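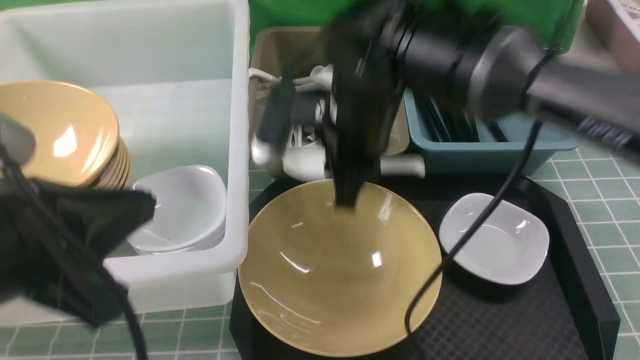 Nondilero-Table is a set of teleoperated and policy-run episodes of one household chore: laying out a single place setting from bulk stock. It was recorded to answer a narrow question, whether current two-arm systems can do this job at a level a household or small canteen would accept. The answer in this release is "sometimes, slowly." Each episode ends with crockery on a black tray, and most of the difficulty comes from the reach itself. With the gripper fingers inside the far rim of a bowl and the arm's cable lying over the tray, small errors in wrist angle matter more than they would on a bare table.

7 min read
41 shares | 6 comments

Summary

Name: Nondilero-Table
Release: 2
Maintained by: Clurkberg
Episodes: 2,653
Views: one head camera, one wrist camera per arm
Annotation tool: Citum
Intended use: imitation learning, grasp failure analysis, evaluation of long chores

Task

The target layout is a bowl, a small white dish, a white spoon and a pair of chopsticks on the tray. Order is free. The spoon may be placed in the bowl or beside it, and both count as correct. Operators were told to work at a comfortable pace and to leave a bad grasp in the recording when it could be recovered.

A few things a person does without thinking are separate subtasks in the labels:

- unstack: take one item from a nested stack
- singulate: take one spoon from a pile
- pair: take two chopsticks together
- place: put the item down inside the tray boundary
- adjust: any contact after placement that moves the item

"Unstack" has the highest retry rate for bowls. The rims sit close together and a finger that goes in slightly too deep lifts two. "Pair" has the highest retry rate overall. The policies in this release treat chopsticks as a single object, and when the bundle leans to one side they tend to close on three or four.
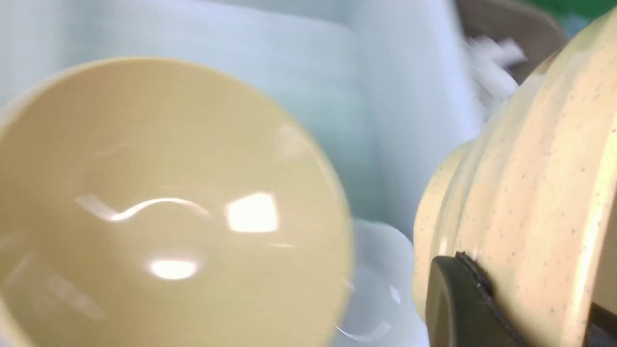 Wrist view: gripper finger against a ribbed, speckled ceramic vessel, with the tan bowl close by.

Glossy surfaces

Glaze is a known problem for the wrist views. Highlights on the inside of a bowl move with the camera and can be taken for an edge. We did not polarize the lights or treat the crockery. Users who train on wrist views alone should expect poor depth estimates near highlights, and should check results against the head view before drawing conclusions about grasp height.

Motion blur has been left in. Exposure was fixed for a given recording block, so blur levels are consistent inside a block and differ between blocks. Frames are not filtered for sharpness. A filter script is included in tools/ for users who want one, but it removes a large share of the approach phase and we do not use it for our own numbers.

Outcomes

Outcome labels were applied in Citum by two passes of review. The label set is small on purpose:

complete - all items on the tray and at rest
partial - at least one item placed, others missing or outside the boundary
aborted - operator or controller stopped the run

Of the 2,653 episodes, 1,788 are complete and 294 are aborted. The rest are partial. An aborted run says little about how close it came to finishing, so please do not score it as a zero on every subtask. The subtask labels up to the stop are valid. 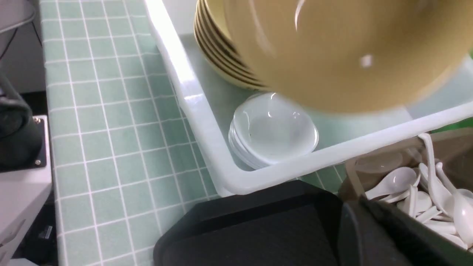 Disagreements between the two passes were settled by a third look at the head view. Most concerned "adjust," where a finger brushed an item on the way out and moved it by a few millimeters. The rule is that visible movement counts, whether or not it was intended. Release 1 used a looser rule, and its "adjust" labels should not be mixed with these.

Splits

The test split holds 285 episodes and was fixed before any policy was trained. It shares crockery types with the training split but has its own starting layouts. There is no split with unseen crockery. Anyone who needs one can use the Abdelaziz set, which follows the same subtask labels on a different bench - its camera heights differ, so recalibrate first.

What the results mean for chores

A completed layout in this data is still a long way from a laid table. The stock is clean, sorted by type and within reach of both arms. Someone has put it there, and someone has to put it back between runs. Time spent on reset is not in the episode lengths. If it were, an operator standing at the bench would be faster than any policy we ran, by a wide margin. 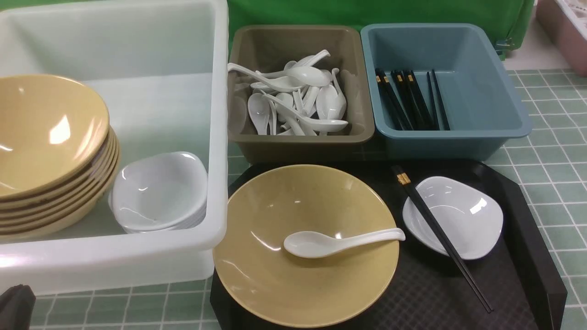
Placement is the most reliable part of the chain. Once an item is held well, it usually reaches the tray, and rotation errors are small enough that we stopped labeling them after the pilot. Picking is where the time goes. Our view is that fixed stations with sorted stock are a reasonable near-term use, and that home use is blocked by unsorted items and by recovery after a drop. The data has few drops and should not be used to claim anything about recovery.

Known issues

- Wrist timestamps can lag the head camera by one frame at the start of a recording. The loader corrects this by default.
- Gripper width is commanded width, with no force channel.
- Grid lines on the work surface were not used for calibration and should not be treated as a ruler.
- Partial episodes from the August block have no reason code.
- The left and right arm names were swapped in the Release 1 metadata. Fixed here.

Loading

Episodes are stored one per folder, with a metadata file, the three video streams and a table of joint states. Run tools/check first; it reports missing streams and exits without changing files. Labels are in a separate folder so that they can be updated without downloading the video again.

Changes since Release 1

New "adjust" rule, corrected arm names, test split frozen, subtask labels added for aborted runs.

Contact: Clurkberg data desk, through the issue tracker | © Clurkberg | Back to top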